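We use cookies to remember your preferences and measure traffic. By continuing to browse you agree to our cookie policy. Accept | Manage settings

Shape sorters, looked at twice

Cevus keeps a shelf of sorting toys, and every May we pull a few out and ask whether they deserve the praise on their boxes. The red block came in with a claim from its seller, Plakow, that it "builds reasoning in 80 seconds a day." I have read that line many times and still don't know what was timed, or who held the watch. So the gallery sticks to the block itself.

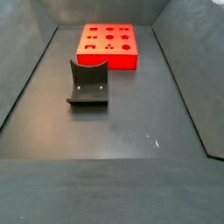
Tsutomu Kinoshita
Toy reviewer, Cevus

Nine openings, three rows of three. The star and the flower get all the attention in the sales copy, and I suspect they're the easy ones, as nothing else on the block looks like them. I'd worry more about the pairs of slots. One pair is rounded, the other is rectangular, and a small child is supposed to care about that. Maybe some do. The black bracket in front, with its dipped top edge, isn't something a child would sort.

Plakow's leaflet calls the shapes "graded by difficulty." I looked for the grading and couldn't find it. A plain round hole sits dead center with the star right next to it, and if there's an order to that, it's lost on me. My colleague thinks I'm being unfair — he has written nearly 400 words in the block's defense, and we cut them to the paragraph below.

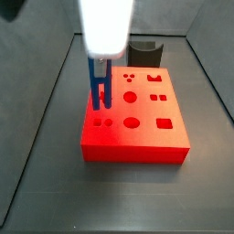 Noboru Murakami

Red was a good choice, whatever Tsutomu says. The holes read as darker red against the bright top, so the outlines are easy to pick out. I'm less sold on the three little round holes in a cluster. Does that count as one shape or three? The leaflet says "one concept," and I don't think a toddler has been consulted. The big round hole in the middle is the one I'd start with.

Get the next gallery by email. Enter your address to join the Cevus newsletter. You can unsubscribe at any time.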